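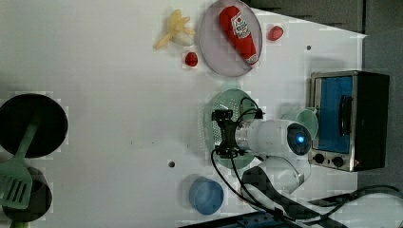 Play kitchen, real arm: the gripper over the green colander, with the ketchup on its plate.

Five tasks, five tries each. That was the deal when Nenico offered us a month with its Vuvari kitchen kit, the one pitched at college labs and serious hobbyists who already own an arm and are sick of stacking blocks.

What you get: a box of toy food and kitchenware, a stack of task cards, and the software. No arm. Bring your own. Setup is meant to take 45 minutes and for once the leaflet wasn't lying, though Oliwia Chmielewska, who did ours, skipped the section on lighting and had to go back to it after lunch.

First impressions. Good spread of shapes. The ketchup bottle is the easy one, long and red, hard to miss. Strawberries are the mean one. Small, round, glossy. Ours went off the table twice before anybody thought to slow the arm down. The banana with its splayed peel is somewhere in between, depends which bit the fingers find.

Then the spatula. Wide slotted head, long handle, and it likes to lie across the frying pan at whatever angle it wants. "Pick it up by the middle and it spins," says Igor Wilczyńska, who runs the bench at Rilwood and has had the kit since December. "Students hate that card. I use it every term."

Software next. Fine, mostly. You demonstrate a task by hand, save it, run it back. The replay screen is clear and the stop button is big. Exporting is a pain, one file at a time, and the progress bar sits at 60 percent for ages then jumps to done. Nenico says a fix is comming.

The rival set from Pietrzak has sturdier boxes and a better manual but fewer odd shapes, and its cards get samey fast. We'd still take the Vuvari. Just wish it came with spare strawberries, we are down to the last two and the shop only sells them as part of the full food pack.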